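Salut ! Je range ici mes notes de cuisson vapeur, un fichier par fournée, plus les photos. C'est Samah Fahmy qui m'a poussée à les mettre au propre, donc si vous trouvez des fautes dans les fichiers, écrivez-lui (non, écrivez-moi, elle a déjà relu 14 fiches !).

## Contenu du dossier

- `pates/` : les recettes, dont la Badawi, ma préférée, bien souple
- `cuissons/` : une fiche par fournée
- `photos/` : les images, 581 fichiers en tout, triés à la va-vite
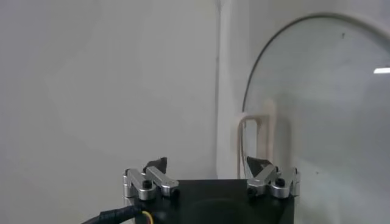
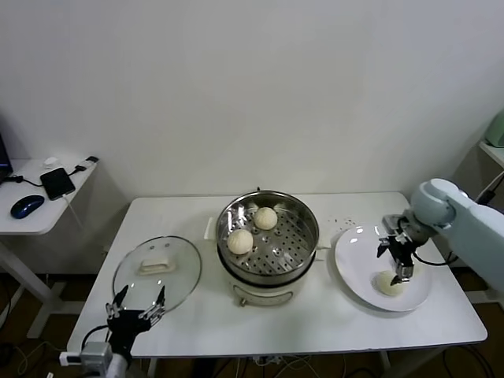
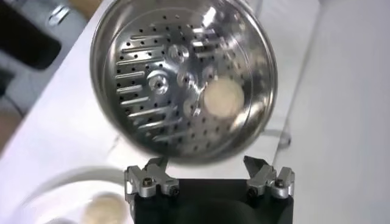

Côté cuisson, je fais simple : eau froide dans la cuve, panier par-dessus, couvercle, et 14 minutes sans ouvrir (je sais, c'est tentant). Je préfère de loin l'inox percé au bambou, ça se rince en deux secondes et ça ne garde pas l'odeur du chou. Pour la place, inspirez-vous de la vue d'ensemble, avec deux petits pains dans le panier et le troisième sur l'assiette blanche : ils gonflent, il leur faut de l'air autour ! Et posez le couvercle à plat à côté, comme à gauche du cuiseur, sinon il roule.

## Format des fiches

```
pate: Badawi
repos_min: 20
vapeur_min: 14
note: 4
```

`note` va jusqu'à 5. Je n'ai encore jamais mis 5, je garde ça pour le jour où les plis tiendront vraiment.

## À faire

- [ ] retaper les fiches de novembre, écrites au crayon
- [ ] essayer la farine Iten
- [x] renommer le dossier `brioches`, qui n'en contenait aucune

Servez-vous, copiez, modifiez, et racontez-moi si ça colle au fond !

Marcelle Gautier, 4 juillet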